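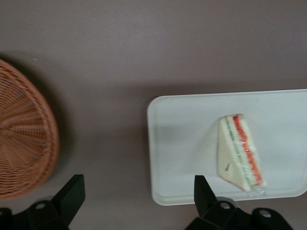

Round woven basket on a plain tabletop.

Subject: Re: [payments-ops] Returned transfers and the correspondent cut-off
From: Bogdan Bucur

On the Vavidus returns, a partial answer to the question from July.

> We still see outgoing euro transfers coming back from Clestmont
> with no reason code, only free text. Our screening had passed
> them all. Is the fault in our file or at their end? Compliance
> wants to know whether we should re-screen on return or simply
> credit the customer and close the case.

The fault is in the file, at least for the 11 returns I was given. In 8 of them the ordering party's address had been written as one unbroken line, and the country was missing from the field where Clestmont reads it. Their filter treats a blank country as an incomplete payer record and sends the payment back before any name check is run. The free text is added by hand at the Ellery desk, so the wording varies and you can't match on it.

Two of the rest carried an old account number for the intermediary. The last one I can't explain. The message looks complete to me and I have asked for their log.

On re-screening: yes, please do it. A return is a new incoming payment as far as the ledger is concerned, and the lists may have changed between the day it left and the day it came back. The Bradness branch was crediting returns straight to the customer account, with the original screening result copied across. That leaves a record with the wrong date on it, and an auditor will ask about it. Put the funds in the suspense account, run the check, then release.

Changes needed in the export:

- fill the country field from the customer record, never from the address text
- reject the file locally if that field is blank
- keep the original reference on the return, in full

The cut-off is still 2 pm for same-day value. Anything sent after that is held until 9 the next working morning, and the fee is charged on release. The fee table in the shared folder is out of date on this point — use the one attached to the Clestmont notice.

I haven't looked at the sterling returns. They go by another route and I have no access to those logs. If someone has a sample, send me the raw message and leave the screenshots out.

Bogdan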